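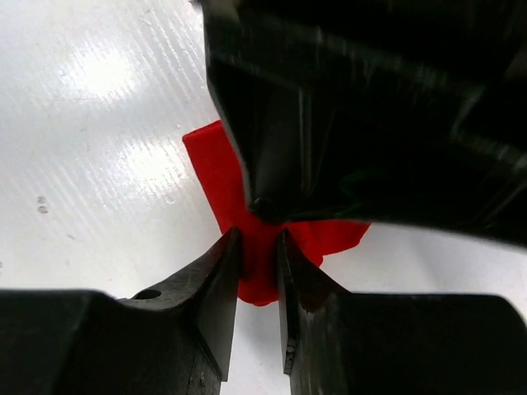 Red material on a glossy white surface.

Trevaskis council backs memorial garden and free counselling for flood families

May 22, 2020

It was a big night for the families of Trevaskis, who watched their council vote 9 to nothing in favour of a memorial garden and a free counselling service for people still living with the effects of the flood.

Cheers went up on the video link when Mayor Tayla Henare read out the result. The motion had been put off twice, and plenty of residents had stayed up well past dinner to see it through.

Councillor Murray Goodwin, who brought the motion, spoke for several minutes about losing his own house on Morby Road and about the years of poor sleep that followed. He had never raised it in the chamber before.

"I used to get up and check the creek every time it rained, even a sprinkle," he said. "I thought that was just me. Then I started talking to the neighbours and half the street was doing it!"

A petition calling for the service gathered 2270 signatures, a terrific effort for a town this size. It was started by Tipene Cosgrove, whose family was among the 281 households forced to leave. He told councillors that people had been driving nearly 9 hours there and back to see a specialist, and that many had simply given up.

The counselling rooms will open in September in the old Zotaveck building, with evening appointments and a phone line for those on outlying farms. Psychologist Dénes Kiss will lead the team and is already meeting with local GPs.

Work on the garden, beside the Troramero footbridge, will follow once the ground has been tested. Landscape designer Tiburcio Tlapale has drawn up a lovely plan with winding paths, river gums and plenty of seats in the shade. Families will be asked to help choose the words for the entrance stone.

Residents can comment on the garden plan through the council's website or by post.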